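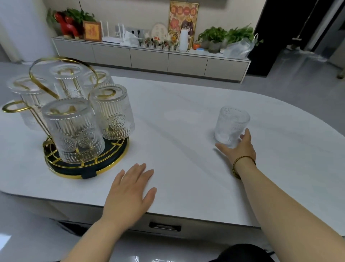 Malmont Six-Arm Glass Stand, Gold and Green
Reviewed April 18, 2020

I did not need a chandelier for drinking glasses. I want that on the record before I explain why I have had one in my living room since the start of the month, and why it is probably staying.

The Malmont is a gold wire stand with curved arms, a round tray at the bottom and a big loop on top to carry it by. You hang your glasses on it upside down and they stay there looking like they're waiting for a party. I bought it because my old system was a dish towel on the counter, and the dish towel had begun to smell like a pond.

Assembly took me 10 minutes, 4 of which went to reading a sheet of instructions that consisted of one drawing and the word ATTENTION. The center post screws into the base and the handle screws into the post. Mine had a slight lean until I took it apart and did the same thing again with more swearing. It has been straight ever since.

The set comes with six glasses or without. I got it with, on the theory that my existing glasses (two from a wedding, one from a gas station, the rest orphans) would look like a police lineup. The ones in the box are clear and ribbed, with a raised sunburst sort of medallion on the side, very much the glass your great-aunt served you flat ginger ale in. I like them more than I expected to. The ribs give you something to grip, and they hide fingerprints, which in my house is a full-time position. They do not stack. I tried it once, heard a noise, and stopped.

Now the hanging. Each arm ends in an open loop, and the glass goes down over it, mouth toward the tray. The first few are easy. By the fifth you are working in the gaps between the ones already up, and if you've loaded the near side first you'll be reaching over your own handiwork to get to the back. Start at the back. Turn the stand as you go if you have the table space, and keep a couple of fingers on whatever is already hanging, because the glasses will knock together if you're careless. It's a pretty sound. You will not enjoy it.

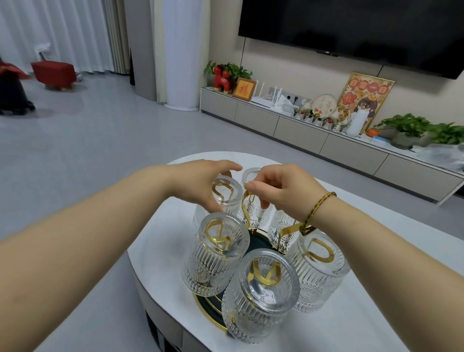
With all six up it gets snug. There's enough clearance, but I wouldn't try it with anything wider than the glasses it was sold with. My sister-in-law's big iced tea tumblers from Hollby went on, technically, in the way that I can technically get into my high school jeans.

The tray is the part I'd praise loudest. It's a very dark green with a gold rim, and it catches the drips that used to end up on the furniture. It also shows every one of those drips once they've dried, so plan on wiping it. I do it when I remember. The finish hasn't chipped or gone cloudy so far, though we're talking about weeks here and I'll report back in May if it turns on me.

Carrying it is where my enthusiasm thins. The loop handle is comfortable and big enough for a whole hand, but a fully loaded stand sways when you walk, and the glasses sway with it a half beat later. I've done the trip from kitchen to coffee table several times and have yet to breathe during one. Move it empty if you can stand to make two trips.

I looked at two others first. The Calau is cheaper and folds flat, but has no tray at all, so you're back to the dish towel. The Temba is solid as a fire hydrant and shaped a bit like one. Neither would I leave out on a table when people are over -- and the Malmont I do leave out, mostly so somebody will ask about it.

Four stars. It loses one for the sway and for the word ATTENTION, to which I gave mine in full and got nothing back.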